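Stetton bench arm, after one season in our dish room

Posted in Reviews / Back of house

Writing this on break so it'll be quick. We run a staff canteen, 191 covers on a normal lunch, and since September we've had a Stetton arm on trial for racking plates. Came through Treltex, who did the install and the training. Training was one morning. Not enough, more on that below.

Job is simple. Plate on the table, arm picks it up, plate goes in the rack. Our plates are the pale green ones, round, raised rim.
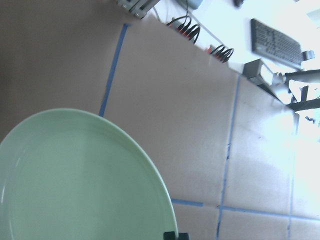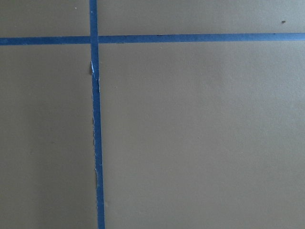
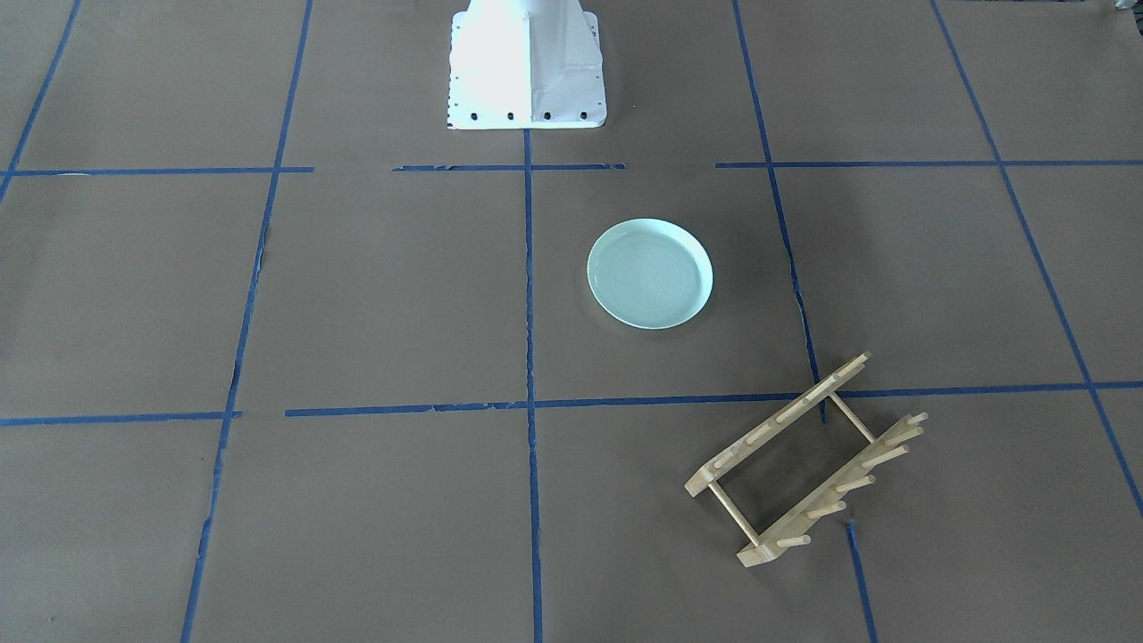
Setup

Easier than I expected. Base bolts down, you mark the work area off in a grid with blue painter's tape, then you tell it which squares are plate squares and which are rack squares. Took us most of an afternoon, and we redid the tape twice.

About the tape. Buy the good stuff. It frays along the edge, nicks, and you get a torn bit near a crossing that catches your sleeve. One of ours has a whole ragged side now. Treltex says re-tape every 16 shifts. We don't. The arm doesn't seem to care much but people do, they use the lines to know where to set things down, and a line that's half gone gets ignored.

What it's good at

Plates. Same plate, over and over. Best shift so far was 146 racked with 7 needing a hand from one of us. It likes our glaze fine, I was worried about that. Wooden peg racks are OK too as long as you put them back at the same angle. Move the rack a little and you're teaching it again.

What it's bad at

Bowls, forget it. Mugs, sort of. Anything stacked, no, somebody has to lay them out one at a time first. Glare is a problem as well, one side of our table goes nearly white when the sun gets in and it slows right down on that side. We hung a blind. Helped some.

Cables. Coils of them along the back of the table and no good place to hang them. Stetton should include a clip or a tray at this price.

What changed for the crew

This is the part people ask me about so I'll try to be fair. No one lost hours. That was agreed before it came in, in writing, and I'd tell anyone else to get the same thing. But the job is different. Used to be two people at the racks talking all through lunch. Now it's one person laying out plates and watching, and the other is on trays down the hall. Wrists are better. Two of the crew had braces on last year and don't now. The talking is gone tho and a couple of them really miss it, me too.

Also the watching is tiring in its own way. You can't drift off, you can't really do anything else either. We swap every half hour. First month we didn't and everybody hated it by the end of lunch.

Pay grade for whoever runs it is still being argued over. If you can set up the grid and re-teach a rack you're doing more than dish work, imo. Sort that out BEFORE it arrives.

Versus the others

We had a Damasceno demo in the spring. Faster, louder, wanted its own racks which you have to buy from them. The crew voted against it. Flidia quoted us but never came out, so can't say.

Support

Treltex pick up the phone. Manual is poor, the section on teaching a new rack is one page and skips a step (you have to clear the old positon first). Ask them for the printed card, it's much better.

Score

7 out of 10. Would keep it for plates. Would want two full mornings of training, for everyone and not just the leads, and a cable tray. Trial's been extended so I'll update when we try the smaller racks.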